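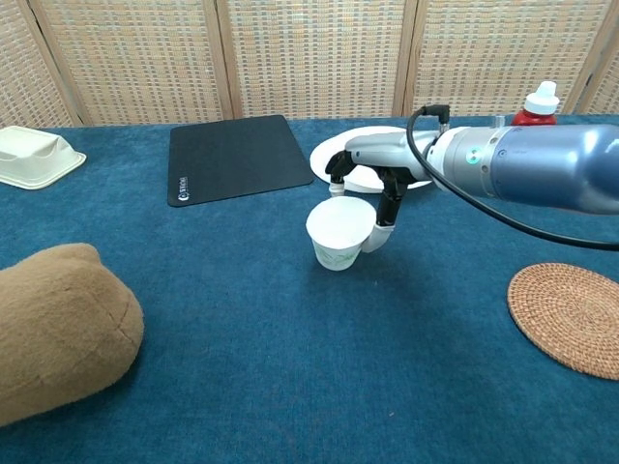
Date: 2021-02-26
Subject: Re: [gripper-eval] Skoltari two-finger kit, thin-walled items

On the Mastano bench the kit has been running since January, so I can answer most of the questions below. Short version: the hardware is adequate for light tabletop work, the default force settings are not, and the documentation is a revision behind the firmware.

> We have a quote for the Skoltari two-finger kit and need to
> decide whether to go ahead or stay with the Peng suction unit.
> Work is light household goods: cups, plates, small bottles.
> Has anyone run it on paper cups without crushing them?
> Also, does the kit need its own controller, or will it take
> commands through the arm's tool port? The data sheet says
> both in different places.

Paper cups: yes, with changes. At the factory force setting the wall buckles before the controller registers contact. Drop the closing force to the lowest step and cut the closing speed to a quarter of the default. With those two changes we logged 513 grasps on empty paper cups, with the arm coming in from the side and the fingers pointing down. Failures were mostly slips on the lift. A few were cups pushed over on approach, which is a planning problem and I don't charge it to the gripper.

Finger placement matters more than the manual suggests. Contact just under the rim holds best, where the rolled edge stiffens the wall. Halfway down, the cup goes oval and the grip reading drifts. If your planner picks a grasp from the object center, add an offset upward.

Pads: the kit ships with 3 sets. We use the white ones for everything. They pick up lint if you work over carpet or felt, and grip on coated paper falls off once they do. Wipe them with a damp cloth at the start of a shift. A textile table surface has one point in its favor: a light cup doesn't skate when the first finger touches. On bare laminate we saw more sliding and had to center the hand more carefully.

Plates: poor. The fingers can take a rim if it overhangs something or sits high enough to get a tip under, but from a flat surface expect to fail. Suction is the better tool there, provided the plate is smooth. Squeeze bottles are fine when held low on the body. Held near the cap, they swing.

Controller: the tool port works, but only from firmware 2 onward. Earlier units need the external box. Ask which one is on your quote, because the part number is the same for both. The data sheet text was merged from two versions and nobody cleaned it up.

Cable: this is my main complaint. The connector exits at the top of the hand and the lead has to loop over the wrist before it runs back along the arm. Leave enough slack for full wrist rotation, then tie it down on the forearm and nowhere closer. We tied ours near the flange at first and pulled the connector loose within some 4 hours of running. Soren sells a right-angle adapter that lowers the loop. I have one on order and have not tested it.

Calibration: run the finger zero routine after every pad change. It takes a minute. If you skip it, the reported opening is off by the difference in pad thickness and the force readings near full close are meaningless.

On the choice itself: if cups and bottles are most of your volume, I would take the Skoltari kit and keep the Peng for plates. If plates are more than half, stay with suction. I have no data on filled cups, lids, or anything with a handle.

Parameter file goes to the list archive tonight, under the gripper-eval directory. It assumes firmware 2 and the white pads. Check the tool offset against your own flange before running it.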